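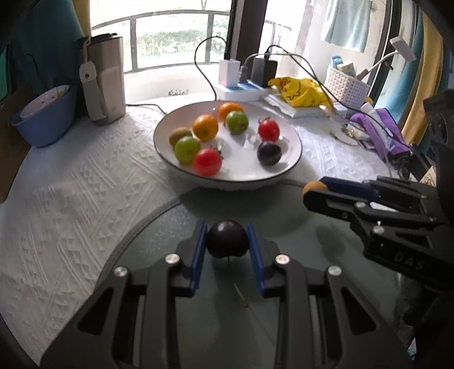 The Kallska fruit bowl on its white cloth, with oranges, a plum and tomatoes sharing the space.

I've sold a lot of bowls in this little shop and the Kallska is the one I kept for my own table! It's a wide white ceramic bowl with a thin dark blue rim, wide enough that the fruit sits side by side and I can spot a soft plum before it ruins its neighbors. (Yes, I keep tomatoes in there too — they taste so much better out of the fridge.)

The tablecloth is the Zuvness, white with a raised pattern of diamonds and zigzags. I was nervous about white, but mine has been through a whole August of stone fruit and still washes up nicely. Cool wash, hang it up, and please don't iron the pattern flat.

Kallska bowl, item 1142. Zuvness cloth, item 2391. Buy the two together for $85, shipping extra.

Gerardo Gentile wrote to ask if the bowl can go in the oven. No, please don't! The dishwasher is fine, top or bottom rack. I wrap every bowl myself, so give me a couple of days before it goes out.

Sibel Ertürk, Wodgate
Prices updated January 2, 2024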